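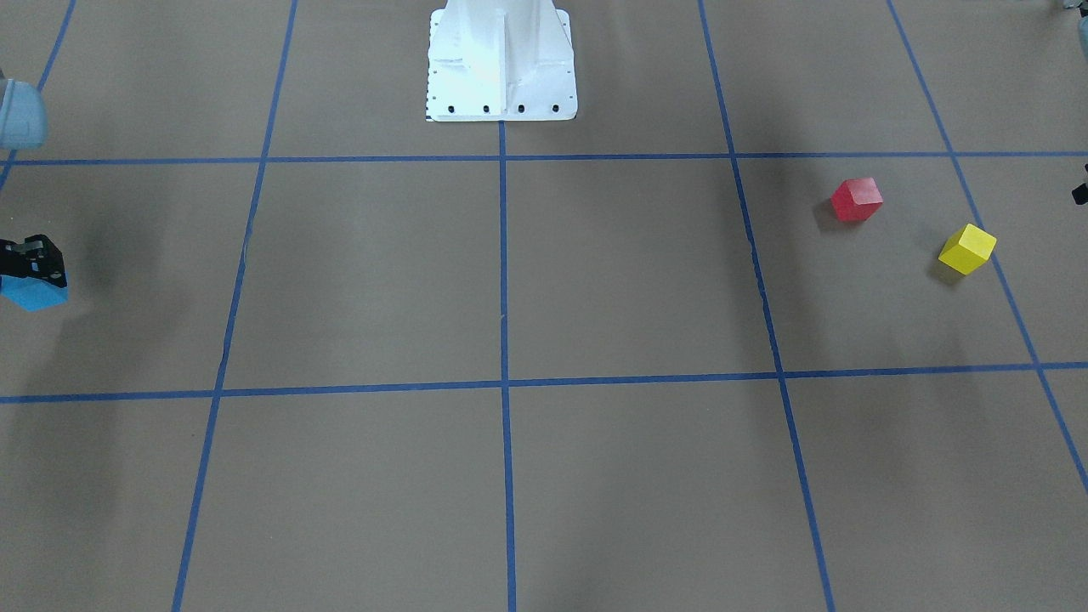 Most of the code that runs a two-armed cell has nothing to do with motion. At Deltley, where Dexter Lumbao leads the planning software group, the motion planner makes up a small part of the repository. The rest decides which arm may move, when, and on whose account of the world.

The group's current test problem is small blocks on a flat surface: pick one up, carry it to a target, set it down or stack it. The geometry is easy. Two arms share the surface, though, and each can reach well into the other's half.

Earlier releases handled this with a fixed boundary. Each arm owned one side, and a block on the wrong side had to be handed over. Lumbao's team dropped that scheme in March. The replacement, a scheduler called Peremwood, reserves space by the cell. The surface is divided into a grid with blue tape, and the same grid exists in software as a table of locks. Before an arm descends, its task must hold the lock for the target cell and for every cell its forearm will pass over. A lock that has not been renewed for 3 seconds puts the holding arm into a controlled stop, and the cells stay reserved until the arm reports that it is clear.

"The tape does two jobs," Lumbao says. "The camera code fits the line crossings to correct its floor estimate, and a person can read a log entry and know where to look."
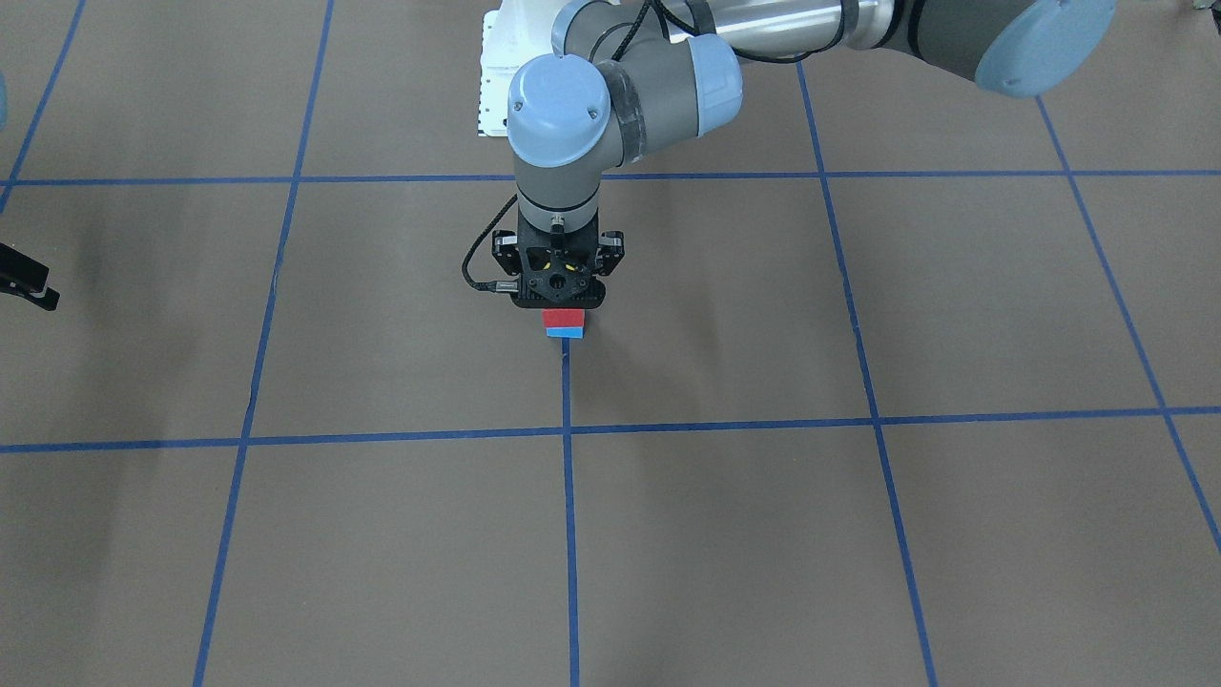

Stacking puts more load on perception than on the scheduler. Once the gripper is over a block, its housing hides part of what the fixed camera needs to see. Kauppinen, the state estimator, deals with this by holding the last good pose and widening its uncertainty at every cycle the block stays hidden. It runs at 33 hertz. If the uncertainty passes 6 millimeters, the planner may not release, and the arm backs off for another look.

Color is used only for identity. An early version also took block edges from color borders, which failed wherever two blocks touched and one shaded the other. Edges now come from a fitted cube model, with the floor plane as a constraint.

Shadows remain a problem. The arms throw wide, soft ones, and the segmenter sometimes reports them as objects. The present fix projects each arm's known pose onto the floor and lowers confidence inside the resulting outline. It costs some recall on dark blocks.

Regression runs are scripted in Ultden, an in-house tool that replays 100 recorded tasks against each new build and compares lock histories line by line. A build that finishes every task but takes its locks in a different order is held for review. Lumbao expects to relax that rule once the planner's random seed is stored with each recording. That change is in the next release, along with a separate timeout for cells that both arms have requested.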